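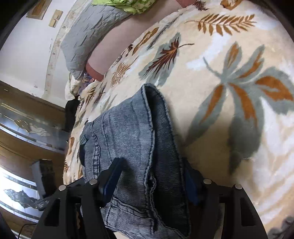 Jeans folded into a thick stack, on the leafy blanket.

Laundry > Folding > Jeans

I fold all my jeans on the bed, on top of the plush blanket, and it works fine as long as you pull the blanket flat first!

Zip and button them up, then lay them face down and smooth the legs with your palms. Fold one leg over the other so the back pockets end up on the outside. The crotch will stick out in a little point – tuck that in so you have a straight edge.

Now bring the hems up to just below the waistband and fold in half again. Press down as you go (denim is stubborn, and my heavier pairs always want to spring open). If you get a fat ridge down one side where the layers double over, undo the last fold, push the bulk flat and try again.

I keep 4 pairs in the Netska drawer, standing up with the folded edge on top. Stretchy ones get rolled instead, but that's on my leggings page.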